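Print this page | E-mail this page

4. The Brarkar hum and the people who would not let it go

4.1 What was reported

The Brarkar hum entered the written record in January 2000, when a resident of Rosser wrote to the parish newsletter to complain of a low droning noise after dark. The letter ran to two paragraphs and blamed a refrigerated lorry. It mentioned neither tunnels nor visitors from elsewhere, and its author would probably have been content with an apology from the driver.

What she got was a mythology. By the time the Heltoveo message board was archived, the thread devoted to the hum held 3427 posts, and the lorry had long since driven out of the story. In its place stood an underground installation beneath Brarkar Hill, variously described as a listening station, a landing site with the lid closed, and the private workshop of some department too secret to have a name. Posters who disagreed about everything else agreed that the thing was large, and that it was switched on at night.

We read the whole thread, which we do not recommend. Posts were sorted by whether they reported a first-hand experience of the noise, passed on someone else's, or argued about what it meant. Only 637 fell into the first group. The rest is commentary, and a good deal of it is commentary on the commentary.

4.2 How a noise acquires a basement

The early first-hand reports are modest. People heard the hum indoors more often than out, and usually while trying to sleep. Several thought it came from a neighbour's boiler. One man got up and unplugged everything he owned, then sat in the dark and heard it still - a detail later posters would treat as proof of excavation.

The turn comes with a single message suggesting that the old quarry on the north side of Brarkar had been closed "too neatly". No source is given. Within the same page of replies the quarry has a gate, the gate has a guard, and the guard has been rude to somebody's cousin. From here on, new reports of the noise begin to include vibration through the floor, which had hardly been mentioned before. We do not suggest that these witnesses were lying. A person who has been told there is machinery under the house will listen to the house differently.

Wesiron, the firm that ran the pumping works in the next valley, also did its bit. Asked by residents whether its plant could be the cause, it answered that it was "not aware of any relevant equipment". As reassurance this was poor. The phrase was quoted back at the firm for years, generally in capitals, and was read by one camp as a confession and by the other as a confession with lawyers.
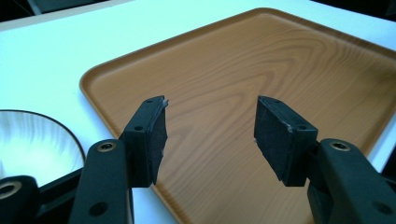 Ekua Akpalu objected, on reading an early version of this section, that we had made the believers sound sillier than they were. Most of them, she wrote, had begun with a fair question and been given a daft answer, and it was a bit rich to laugh at what they built with the leftovers. She also asked why we had so little to say about those who heard the noise and never offered a theory.

The second point is the harder one to meet. Witnesses without a theory tended to post once and leave. They are badly outnumbered in the archive by people who stayed to argue, some of whom admitted they had never heard the hum at all. Anyone measuring the strength of a local belief by the length of its thread is mostly measuring stamina.

4.3 The night walks

Two organised walks were held on Brarkar Hill to find the source. The first was abandoned when the party split over which way was north. The second reached the quarry and recorded the sound of wind, a sheep, and a lengthy disagreement over whether the sheep was a sheep. The recording was posted to Heltoveo, where it was slowed down, speeded up, and in one case played backwards, with results that pleased everybody.

The walks nonetheless mattered to the story. Until then the installation had been a thing people wrote about at home, and afterwards it had a car park, a path and a recognised place to stand. Later accounts borrow these features freely, including accounts from posters who claimed to have found the site years before and by another route.

Figure 2. Tray with wood-grain finish, on a white tabletop. 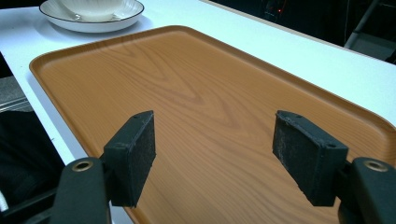

Was there ever a noise at all? Probably there was, and quite possibly more than one, but nothing in the archive lets us say what made it.

The difficulty is that no one took a measurement anybody else could check. Times were given as "late" or "the usual". Places were given as "ours". A pump would account for some reports and a boiler for others, and a few sound very much like the ordinary business of lying awake. The refrigerated lorry, for the record, was never traced either, and we found no poster after the first page who had thought to look for it.

Print this page | E-mail this page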